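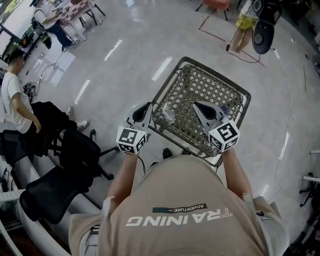
Clarken Day Surgery Administration

Minutes of the Perioperative Operations Meeting
22 Feb 2018
Conference room, lower level

Present: representatives of admissions, pre-operative nursing, anesthesia, sterile processing, pharmacy, billing, and information systems.
Apologies: radiology liaison.
Minutes taken by administration.

1. Minutes of the previous meeting

Accepted with one correction. Under "Linen," the delivery point should read "east corridor," not "east dock."

2. Matters arising

2.1 Wristband printer. The replacement print head has been fitted at the main registration desk. Bands printed on the old head showed a faint bar code along the lower edge and were being rejected by the pharmacy scanner. Admissions reports no rejections after the change. Item closed.

2.2 Fasting instructions. Two versions of the sheet are still in circulation. The older one gives a single cutoff for food and fluids. The current one separates solid food from clear fluids and refers the patient to the anesthesia phone line for questions about diabetes medication. Surgeons' offices at the Lirby site are known to hold stock of the older version. Admissions will send the current version to all referring offices and ask that remaining copies be discarded. Item stays open.

2.3 Interpreter bookings. The request field now carries over from the referral to the admission record. It does not carry over to the follow-up call list. Information systems to report.

3. Pre-admission contact

Admissions presented figures for the quarter. There were 918 scheduled procedures. In 273 of these, the patient was not reached by phone on the first attempt. The present rule is that a second attempt is made the same afternoon and a message is left without clinical details.

Nursing asked whether text messages could replace the second call. Information systems said the Nazari scheduling module supports outgoing texts, but consent has to be recorded in a separate field, and that field is blank on most records created before the upgrade. Anesthesia would not support a text as the only contact for patients on blood thinners or with a recorded airway problem, as these patients need a spoken review of their instructions.

Agreed:
Consent for text messages to be collected at booking.
Texts to carry arrival time, entrance, and call-back number only.
Patients flagged by anesthesia to remain on the phone list.
Start date to be set once the consent field is made mandatory.

4. Arrival times

Arrival times are currently set from the published start of the list. When the order of the list changes late in the day, the patient's arrival time is not always changed with it. Nursing described patients waiting in gowns in the holding bay for most of a morning, and others called to the room before their paperwork was complete.

It was agreed that any change to list order after the noon lock must be entered by the scheduling desk and confirmed to pre-operative nursing by phone. Handwritten changes on the posted list will not be acted on. Surgeons' offices will be told of this in writing.

5. Sterile processing

5.1 Turnaround. The loaner trays supplied through Rornirano continue to arrive without a complete contents list. Trays without a list have to be opened, counted, and photographed before decontamination, and this work falls at the end of the evening shift. Sterile processing asked for authority to refuse trays that arrive after the delivery cutoff.

Discussion followed on whether refusal would lead to cancellations. It was agreed that late trays will be accepted until April, with each one logged, and that the supplier will be sent the log at the end of each week.

5.2 Washer validation. Completed. Certificates are filed with biomedical engineering.

5.3 Peel packs. Double peel packs are being folded to fit the inner pouch. Staff are reminded that the inner pouch must lie flat and must be a smaller size than the outer.
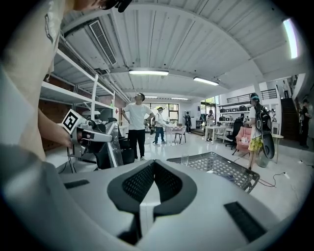
6. Discharge and transport

The discharge policy requires a responsible adult to accompany any patient who has received sedation or general anesthesia. A taxi or ride service without an escort does not meet the requirement. Admissions noted that the booking script asks "Do you have a ride?" and that patients answer yes when they mean a taxi.

The script will be changed to ask for the escort's name and phone number. If neither can be given at booking, the record is to be flagged and reviewed by nursing before the day of the procedure.

7. Billing

Estimates issued to self-pay patients do not state whether pathology is included. It is not. Billing will add a line to the estimate and to the deposit receipt. No change to the deposit itself.

8. Other business

Pharmacy reported that the refrigerator alarm in the recovery area has been relocated to the nurses' station. The temperature log remains on the refrigerator door.

9. Next meeting

Date to be circulated by administration. Agenda items to be submitted in writing.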